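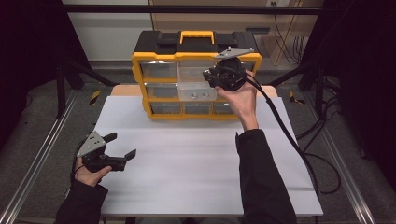

Dos pinzas de mano, el organizador al fondo y un cajón a medio abrir. Mesa de Gurum, 3/21/18.

1/ ¡Hilo sobre normas de mesa! En Gurum llevamos desde diciembre puliendo las nuestras para grabar tareas con pinzas de mano y me encanta cómo van quedando.

2/ Primera: el cable también trabaja. Antes de empezar, levanta el brazo todo lo que pida la tarea y mira por dónde cae. Si cruza la zona de agarre, se recoloca y se vuelve a probar.

3/ Segunda: tornillos de la placa revisados al empezar cada turno. La hoja la heredamos de Prelby y le añadimos una casilla para cada mano - la izquierda se nos olvidaba siempre.

4/ Tercera, mi favorita: el estado inicial se escribe. Qué cajón, cuánto sale, qué piezas lleva dentro. "Cajón abierto" a secas no vale, que luego cada cual lo deja a su manera.

5/ Con esto repasamos 1,056 tomas y apartamos 728 para repetir las notas. Un palizón, ¡pero qué gusto leerlas ahora!

6/ Lo siguiente es probar la hoja con la gente de Zeltance. Si tenéis una norma para los cables del suelo, pasádmela, que la nuestra todavía ocupa 2 páginas y quiero dejarla en una.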